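Storuten: Handling Rules for a Simulated Gripper
Project report, Broltemgate course in applied automation
6/19/22

1. What we were asked to do

Our assignment was to write a set of good-practice rules for simulated pick-and-place work and then obey them for a whole term. Writing them took an afternoon. The rest of this report is about the obeying.

The starting point was the Naidu checklist, a course handout that runs to 30 items and was clearly written by someone who had been burned by every one of them. We kept most of it and argued over the remainder until November.

2. The rules we kept

Every run gets a number before it starts. Our first 1,100 runs did not have one, and we can say very little about them except that they used a lot of disk space.

Speed and force limits apply in simulation exactly as they would on hardware. This was unpopular. A simulated arm can go through a simulated table at any speed you like and no one fills out a form, so we made a form.

Object names must say what the object is. "Thing_final_2" was retired with honors.

A failed grasp is logged as a failed grasp. "Almost" is no longer a category.

3. Checking the scene

Before a run counts, one of us looks at the wrist view and signs off on it. The check covers lighting, shadows and any object close to the gripper, including those only partly in view.

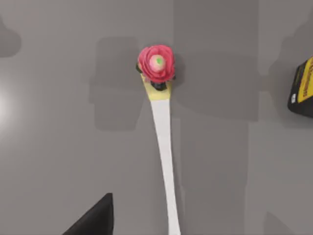
Sign-off was the rule we skipped most, usually late at night, and the Prititz script now refuses to start without it. It also refuses if the same person signs twice in 2 minutes, a feature added after an incident the group has agreed to share equally.

4. Results

We logged 2,000 runs under the final rules. We make no claim that the robot got better. The records did, and when our grader asked why a batch had been thrown out, we could answer in one sentence and point to the line.

Still open: what to do when the person signing off is also the person who changed the lighting.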